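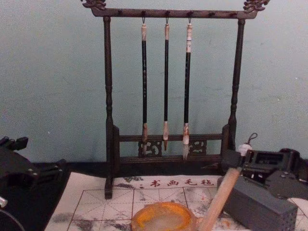
The brush rack is the fixed point of the practice table and is placed before anything else is laid out. It is an upright rack with two turned posts, a crossbar at the top and a lower rail section at the bottom. Brushes are hung from the pegs by the loop at the end of the handle, bristle tip pointing straight down, so that water drains away from the ferrule. Carved ornament at the ends of the crossbar and in the panels near the foot is decorative and must not be used as a handle or as a hanging point.

3. Setting Up the Practice Table

This section covers the rack, mat, ink dish and brushes supplied with the Stultow table set. Assembly of the rack is described in Section 2. Paper selection is described in Section 5.

3.1 Before you start

Choose a table that does not rock. Wipe the top with a dry cloth and allow any polish to cure fully before laying the mat. The mat is felt-backed and will pick up wax.

Keep the table out of direct sun. Sunlight dries ink in the dish within one session and will in time split the handles of bamboo brushes.

3.2 Placing the mat and rack

1. Unroll the mat with the felt side down. If the corners lift, roll the mat the opposite way and leave it for 10 minutes, then lay it again.

2. Grip the rack by both posts, below the crossbar. Set it down at the back of the table, parallel to the rear edge.

3. Check that both feet are flat. If one foot stands on the mat and the other on the bare table, move the rack or the mat until both feet rest on the same surface.

4. Press lightly on the center of the crossbar. The rack should not tip. If it does, tighten the base rail as described in Section 2.

CAUTION: Do not lift the rack by the crossbar. The joint between crossbar and post is a dry fit in racks supplied before March 2018 and will separate.

Note: The rack may stand close to a wall, but leave a gap so that the brushes can swing without touching the paint. Ink marks on matte wall paint are difficult to remove.

3.3 Preparing new brushes

New brushes are shipped with the bristles stiffened by starch. A stiffened brush does not take up ink and must be opened before first use.

1. Remove the plastic cap, if fitted, and discard it. Do not refit the cap to a used brush. It traps water and bends the outer hairs.

2. Hold the bristles in lukewarm water. Do not use hot water, which softens the glue in the ferrule.

3. After 2 minutes, press the bristles gently between finger and thumb, working from the tip upward. Repeat in clean water until the bristles are soft for their full length. Large brushes may need a second soak.

4. Draw the bristles over the rim of the water bowl, then blot with a lint-free cloth.

5. Form the tip to a point with the fingers.

Slim brushes used for small script may be opened for the lower third only. The starch left in the upper part gives a firmer line. Once opened fully, a brush cannot be returned to this state.

3.4 Hanging the brushes

Hang one brush to a peg. Leave an empty peg between wet brushes where the number of brushes allows. Loops may be metal or cord – both types fit the pegs. Inspect cord loops for fraying and replace them with waxed cord, part no. 305, when strands are visible.

If a brush hangs at an angle, the loop is twisted. Take the brush down, turn the loop and hang it again. A brush left at an angle dries with a curved tip.

3.5 Laying out the ink dish

The ink dish goes on the working side of the rack, near the center of the table. Sheets are laid in front of it, toward the writer. This keeps the brush from crossing finished characters on its way back from the dish.

1. Wipe the dish and set it down on a level surface.

2. Add liquid ink to a depth of no more than 7 mm. For Livuleck colored inks, stir the bottle with a clean rod first. Do not shake it, as bubbles carried on the brush will show as pale spots on the paper.

3. If ink is to be ground from a stick, grind it on a stone and pour it into the dish. Do not grind in the dish itself.

4. Keep the space beside the dish clear for small accessories. The brush can then be set down without being carried across the paper.

Note: Alaoui inks are thicker than Livuleck inks and may be thinned with water, a drop at a time. Do not mix the two makes in one dish. The mixture separates and leaves a ring.

3.6 Loading the brush

1. Dampen the bristles with clean water and blot them.

2. Hold the brush at a slant and lower the bristle tip into the ink. Let the ink rise by itself. Do not push the ferrule below the surface.

3. Turn the handle slowly so that all sides of the bristles are wetted.

4. Lift the brush and draw it once along the inside of the rim to remove the excess. If the bristles divide, turn the brush and draw it again.

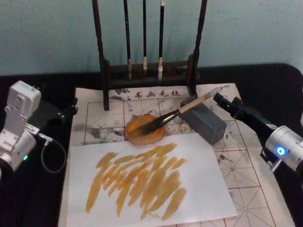
3.7 Test stroke

Make one short horizontal stroke on scrap paper. The line should be even, with closed edges. Feathered edges mean too much ink or unsized paper. A dry, broken line means too little ink, or starch remaining in the bristles (see 3.3).

3.8 Ending the session

Rinse each brush under cool running water until the water is clear. Do not use soap on natural hair except the Pukis brush soap listed in Section 7. Blot, form the tip, and hang the brush on the rack.

Pour leftover ink away. Ink returned to the bottle carries hair and paper dust and will spoil the remainder. Wash the dish before the ink dries on the rim.

CAUTION: Do not roll the mat while damp.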